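Blue pads on the hand-held grippers - clean or swap?
Grippers and end tools > Upkeep

rmateos
We have a pair of hand-held grippers, black plastic linkages, ribbed blue pads on both jaws. Since June the left jaw on one of them has been slow to close and thin wrappers slide out of it. The counter is at 3,049 closes. I wiped the pads with a damp cloth and it got better for a day. Do I need new pads, or is it something in the linkage?

Kovacik_R
Check the linkage first. Take the load off, open and close it by hand and feel for a rough spot. Then look at where the pads meet. A crumpled packet should be pinched in the middle by both pads.

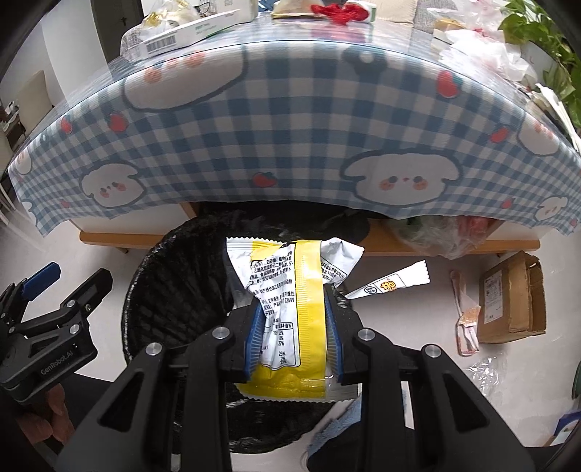 If one pad touches early, the bolts on that side want looking at. I go over ours every 25 hours.

janka_j
Disagree. It's the pads. Snack packets leave grease in the ribs and a damp cloth only moves it about. Warm water, drop of washing-up liquid, old toothbrush, let them dry overnight.

Kovacik_R
Grease doesn't make a jaw slow to close.

janka_j
No, but it makes wrappers slide out, and that was half the question.

jarmila.v
Whichever you do, test on something stiff afterwards. I use a small carton held upright. If the jaws are out of line it leans to one side as they close.
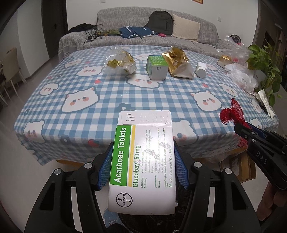

Hold it for 30 seconds and see if it has crept. Don't squeeze so hard that the sides bow in, you learn nothing from that.

rmateos
Did both. The rough spot was there, 2 bolts on the left side were done up too tight. Backed them off a touch and it closes evenly now. Pads are soaking.

janka_j
Told you about the pads.

Kovacik_R
She's not said the pads made any difference yet.

rmateos
Will post once they're dry and back on.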